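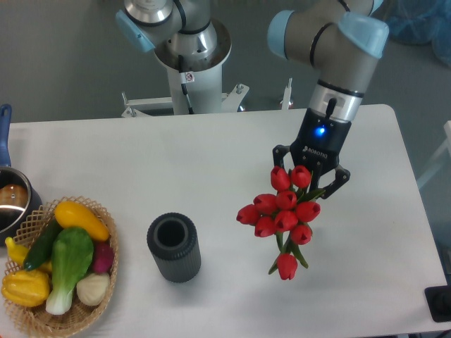 Call for playtesters: Vemutwood

Bitton is looking for people to try Vemutwood, a learning game for adults who want to get better at household budgeting. We need up to 100 players for a three-week test starting in August.

The game is played on a phone for 11 minutes a day. Players run a small town, pay its bills and decide what to put off until next month. There is no leaderboard in this version – we want to see whether people come back without one.
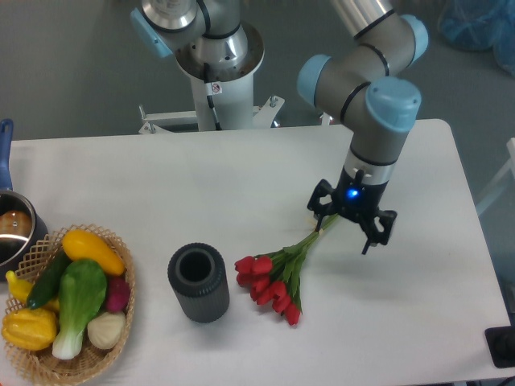

Half of the players will get a daily goal set by the game, and the other half will set their own. You won't be told which group is larger or how the others are doing until the test is over.
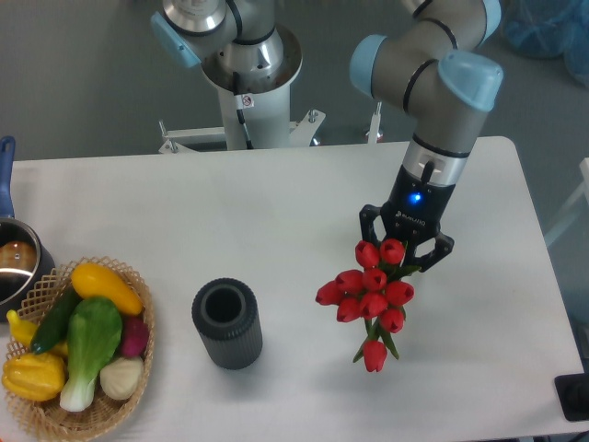 Who can apply

You must be 18 or older and own a phone that is less than five years old. You don't need to play games regularly. People who took part in the Plallen test last winter can't join this one, as the two games share several levels.

What you get

Players who finish all three weeks and the closing survey receive a gift card and keep the full game.
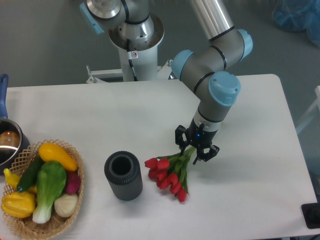 The closing survey takes half an hour and is done online. Most of it is about the goals and the rewards, with a short part on how the game looks. The menus are gray and pale blue, close to the segments and joint caps of the arm behind the table, so tell us when you apply if you find those two colors hard to tell apart.

To apply, fill in the form on the Bitton website by Monday at noon.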